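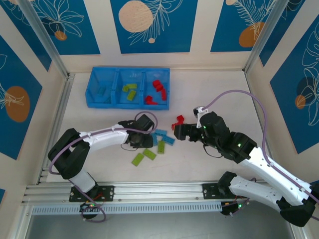 Drulline urges caution over small wind turbine claims

1 September 2020

Households thinking of putting a wind turbine on the roof should ask harder questions before they sign, according to a review published today by the energy advice group Drulline.

The group looked at 15 homes in and near the town of Plorero where a small turbine had been fitted to a roof, gable or chimney. Sales leaflets given to the owners promised "up to" 3727 kilowatt hours a year. The best performer in the review made 259. Several made less than 200, and one used more power in its own controls than it sent to the house.

"We would like to be told where the 'up to' figure comes from," said Valbona Dimitriou, who led the review. "We asked. We were sent the same leaflet again."

Most of the gap comes down to wind speed. The leaflets assume a steady wind of a kind found on open hills and coasts. Roofs in built-up streets get slower, gusty air that has already been broken up by trees, chimneys and the house next door. Halve the wind speed and the energy in it drops to an eighth, a point the leaflets leave out.

Drulline is also unconvinced by wind maps used as a sales tool. The maps give an average for a wide area, well above the ground, and say very little about one particular gable end. Only two of the owners had been offered a test with a wind gauge before buying. Neither test ran past the end of June.

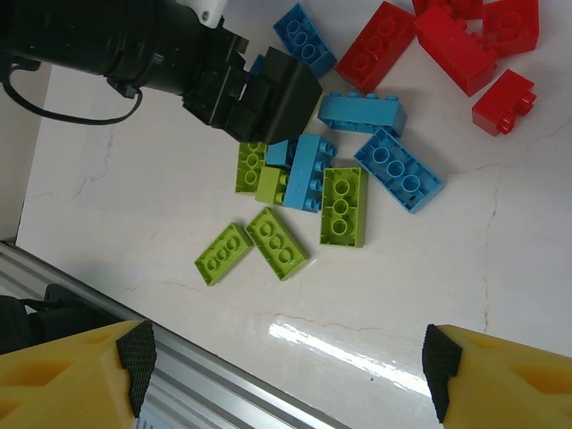

Robot arm above a pile of blue, red and green toy bricks on a marble-patterned tabletop.

Tuncer, which supplied most of the turbines in the review, has said a newer model will do better in low winds. Drulline has seen no readings from a lived-in house to support this and will wait for them.

The group does not say that small wind power never works. A turbine on a tall mast, on open land with nothing upwind, can make useful amounts of electricity, and some farms off the mains have relied on one for years. "That is a different machine in a different place," said Dušan Yordanov, who took the readings. "Its results shouldn't be used to sell something for a terraced house."

Anyone still keen is advised to measure the wind at the planned height for a full year, get the expected yearly output in writing, and ask who pays if the mounting damages the wall. Complaints about noise and shaking came up in more than half of the homes.

The full review is free from Drulline on request.

Press contact: Ximena Villalba, Drulline press desk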